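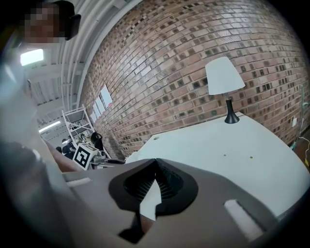
Sample frame, Fodstead room: white table, lamp and brick wall.

Home Files Versions Contact

# Fodstead Tables

Fodstead Tables is a small set of 114 short recordings about tables and the things which stand on them. It was prepared by Nenari in the Varovcombe workshop.

## Contents

- `tables/` – recordings, sorted by room
- `notes.csv` – one line for each recording, with the table color and the objects named

## Labels

We write "table lamp" for a lamp with base and shade together. The shade has no separate label. Small marks on a table top are not labeled – please do not treat them as objects.

## Known problems

Straight edges look curved in many frames. In 2 recordings the room name is missing.

Version 5 is the current one. Older versions use the Ki naming.

This site uses cookies. Accept | Settings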